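Snorkel Guide Training, Unit 4: Leading a Group in Open Water
Course handout. Instructor: Catrin Craddock

Read this before the pool session. Bring it with you, along with your logbook and a pencil.

1. Before the group gets wet

The guide checks the site first. Look at the entry, the exit and a second exit in case the first one becomes difficult. Watch the water for 15 minutes. Swell comes in sets, and a calm minute tells you very little.

Write down the wind direction, the state of the tide and the visibility. If you can't see your own fins clearly while floating upright, choose another site.

2. The briefing

Keep it short. Cover these points in the same order every time:
- the route and the turnaround point
- hand signals (OK, problem, come to me, look)
- buddy pairs
- what to do if separated
- marine life to leave alone

Ask each person to show you the signals back. A nod doesn't count. Guests who haven't snorkeled before should say so now, and you should ask them directly, away from the group if you can.

3. Fitting masks

Hold the mask to the face without the strap and have the guest breathe in through the nose. It should stay in place. Move hair out from under the skirt. Most leaks come from hair or from a strap pulled too tight.

4. In the water

Swim out against the current and come back with it. The guide leads and the assistant stays at the back with the float. Set the pace by the slowest swimmer. Stop and turn around often enough that you always know where each pair is.

On the Prunley route the full loop is 975 meters. Allow extra time for a new group.

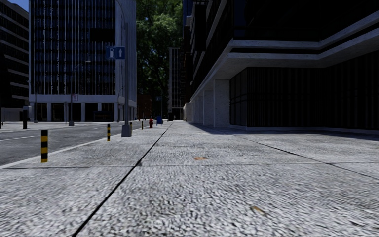

5. Cramp and tiredness

For a calf cramp, hold the fin tip and straighten the leg slowly. Let the swimmer rest on the float. A tired swimmer goes back with the assistant, and the rest of the group waits or turns back too.

6. For next time

Read the section on towing and practice the tired swimmer tow with a partner. Omprakash Upadhyay will run the pool session, which starts at 4 p.m. Log sheets from Unit 3 are due then.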